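Lila Recorder and Alignment Tools: Frequently Asked Questions

Maintained by Delia Sima, Prokum

What does Lila do?
Lila reads the streams from a pair of hand-held grippers, puts them on one clock, and writes a single episode file. It does no training. Policies are trained with Michalski, which reads Lila files directly.

Which clock is the reference?
The host clock. Each gripper is polled for its offset when a session opens and again every 64 packets. Offsets are stored with the episode and are never applied to the raw data. Apply them at load time with the align option.

Why was my episode rejected with "short stream"?
One of the two grippers delivered fewer than 600 samples. The limit is set by min_samples in the session file. Lower it if your tasks are very short, but check the pose track by eye before you keep the result.

How are dropped poses handled?
Gaps of up to 6 samples are filled by interpolation and flagged. Longer gaps split the episode in two. The planner treats flagged samples as valid unless strict mode is on.

Can I change the frame convention?
Yes. The default is right-handed, z up, origin at the table. Set world_frame before recording. Changing it afterward requires a full re-export, and older exports will not load next to newer ones.

Does the left/right assignment matter?
Yes. Lila stores the arms as arm_0 (left) and arm_1 (right). If they are swapped, the files pass validation and the replayed motion is mirrored. Run the check_sides command after every re-pairing.

How do I set up a folding task?
Use the cloth template. Place the garment inside the workspace box, bring both grippers to the start pose, and wait for the session to report ready. Start poses that differ by more than the tolerance are logged as a warning only. Sessions with more than one operator at the table need a separate session ID for each pair of grippers.

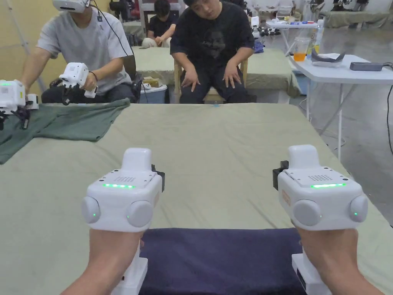 Pillemero Notes, Issue 6, p. 64

Both grippers point forward and slightly inward over the table, with the folded navy cloth between and below the hands. For two-handed cloth work, keep the workspace box centered between the grippers and leave the coupling term at its default.

Is there a limit on file size?
No, but the viewer slows down noticeably after nearly 1000 episodes in one folder. Split the folder and rebuild the index.

Where do I report a bug?
Send the session log and the episode header to the Prokum tracker. Logs without a header are closed. New reports are sorted on Tuesday.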